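The woman who cleans bathtubs for a living (and still likes baths)

I had been wanting to talk to a bathroom person for ages. You know how it is - you move into a flat, there's a tub in it, and six months on the thing has a grey tidemark that laughs at everything under the sink. So when the owner of Prydderch, a small cleaning outfit that does bathrooms and only bathrooms, agreed to give me an hour over a pot of tea, I turned up with a notebook and a long list of my own failures. She asked me to leave her name out of it. Her customers all call her "Prydderch" anyway, after the van.

She started eleven years back with a bucket and a bus pass. The first job was a rented house on Oltalska, where the landlord had let four students loose on a white enamel bath.

"I thought it was a brown bath," she told me, pouring. "I'd done half an hour on it before I found out what colour it was meant to be. I was so pleased with myself I rang my mum."

I asked what she had used and she pulled a face. Something far too strong, apparently, and she wouldn't touch it now. These days she carries very little: washing-up liquid, white vinegar for the taps (never on marble, we'll come to that), a pile of cotton cloths, an old soft toothbrush and a squeegee. The squeegee is the bit she gets worked up about.

"People buy one for the shower screen and then it hangs there like an ornament! You've got a lovely flat rubber edge, use it on everything. Tiles, the outside of the bath, the mirror. Ten seconds after you get out. If you take the water away, the limescale's got nothing to come from."

I said that ten seconds sounded optimistic for somebody with wet feet and no glasses on. She gave me thirty.

We got on to freestanding baths, because I want one and have nowhere to put it. She has mixed feelings. Lovely to lie in, she said, and lovely to clean on the inside, as there's no silicone round the top going black on you. The outside is another matter. Dust drops down the back, hair follows it, and if the bath has been pushed up near a wall you end up lying on your side with a cloth wrapped round a wooden spoon.

"I always ask them on the phone, can I get my arm round it? And they always say yes. And then I get there and I can't."

Does she charge more for those? A bit. A normal bathroom takes her two hours, and she allows another half for a freestanding bath. The dearest one she has ever worked on cost its owners 1,805 pounds before the taps went in, a Vado, as I wrote it down, though she then wondered if Vado was what was printed on the box of something else entirely. She did not enjoy that job. The owners stood in the doorway.

Black taps came next, and I should warn you she has Views. They look smart for a fortnight. After that every drop of hard water dries white on them, and then people panic and go in with a scouring pad, and the finish comes off in little silvery scratches that can't be put right.

"Warm water, drop of washing-up liquid, soft cloth, dry it. Then dry it again. I had a couple who'd spent 200 on one spout and they'd gone at it with the green side of the sponge. I had to sit down on the loo lid."

And marble? I had to ask, as my sister has just put a marble floor in and is walking about on it like a cat on ice. Here she put down her cup. No vinegar, no lemon, none of the sprays that say they're good on limescale, and if a bottle of something sharp has been standing on the edge of the bath, check it isn't dribbling. Marble marks where acid touches it and the dull patch doesn't wipe off. A cleaner made for stone, well diluted, and a nearly dry mop. She uses one called Hidia that she gets from a trade counter, but says any pH-neutral one will do the same.

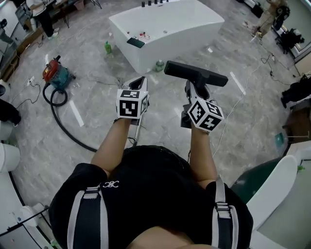
A freestanding bath on grey marble, with black taps along the far rim and toiletries on the near one.

The rim of the bath is where we fell out, slightly. I keep everything on mine. Shampoo, conditioner, the nice oil, a mug, sometimes a book. She clears the lot before she starts and would quite like it if people didn't put it all straight back.

"Every bottle leaves a ring. Pick one up when you get home, you'll see. And it's the ones with the coloured lids you never use, they've been there since Christmas."

I did pick one up when I got home, and there was a ring, and I was cross about it all evening.

Her order of work, for anyone who wants it: clear the rim, open the window, taps first, then the inside of the bath from the top down, rinse, squeegee the outside, dry the taps again, floor last and walk out backwards. She doesn't let anything soak longer than it says on the label, and she won't mix products, full stop. She has a story about bleach which I've promised not to print.

I asked whether, after a day of this, she could face her own bathroom. She laughed for quite a while. Hers is small and pink and came with the house, and she has a bath in it most nights at nine with the radio on.

"And do you squeegee it afterwards?" I said.

"Most nights," she said, and offered me another biscuit.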